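The Dashboard Will See You Now

Gediminas Lūse
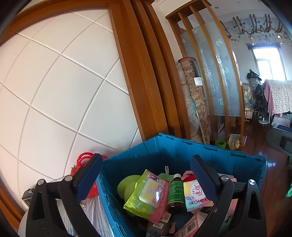
A pack of wet wipes on the pile in a blue plastic storage bin.

Every few years a newsroom buys a screen and hangs it where the reporters can't avoid it. At the Brarkovville paper where I spent 12 years, the screen was called Flusta. It showed the ten best-read stories of the moment, each with a little green or red arrow beside it, and by the end of the first month I knew people who checked the arrows before they took their coats off.

I have been hearing lately that this time will be different. The new tools, we are told, measure "engaged time" and "loyalty" where the old ones only counted clicks. Adano, the chain that owns my former paper and 9 others, has put one of them in every building. Its staff memo promises "audience-informed journalism." I read the memo twice, looking for any sentence that said what an editor should do on Tuesday morning that she didn't do on Monday. I couldn't find one.

Let me be fair to the numbers first. Reporters used to have no idea who read them. We guessed, and we flattered ourselves. I once wrote a long series on school bus contracts and assumed the whole county was following it. When we finally got figures, the third part had 216 readers, and I suspect a good share of them worked for the bus company. That stung, and it was useful to know. I should have written it shorter and put the money in the first paragraph.

But look at what happened next. I didn't get told to write it shorter. I got told that contracts "don't perform," and the next contract story went to a freelancer, and the one after that didn't get written. A number that could have taught us something about how we wrote was used to decide what we covered. I have seen this happen at three papers now, and the software was different each time.

The people who sell these systems say the decision stays with the editor. On paper it does. In practice the editor has a monthly call with someone from the head office who has the same screen open, and who has never been to a zoning hearing. She can defend a story with low numbers once, maybe twice. After that she is spending down her own credit, and she knows it. So does the reporter at the next desk, who quietly pitches something else.

I am also not convinced by loyalty as a measure. Parisi, a consulting outfit that Adano hired in January, gives each story a score for how likely it is to bring a reader back within the week. Fine. How would it score the story that brought nobody back but got a water bill corrected? That reader had no reason to return. She got what she needed, and the score marks it down as a failure.

Somebody will answer that papers are going broke and that reporters like me are too proud to look at the receipts. Papers are going broke, I agree. I'd only ask to see the place where a wall screen fixed it. Brarkovville had arrows for years, and in those same years it closed its courthouse desk and moved out of its building.

If a publisher wants my advice, which none has requested, take the screen down and print the figures once a month. Hand them to the reporters along with the stories. Let them argue for an hour about why people quit reading at the fourth paragraph. Then ask the head office to publish its own numbers next to ours, starting with how many people it employs to watch the arrows and how many it sends to the county council.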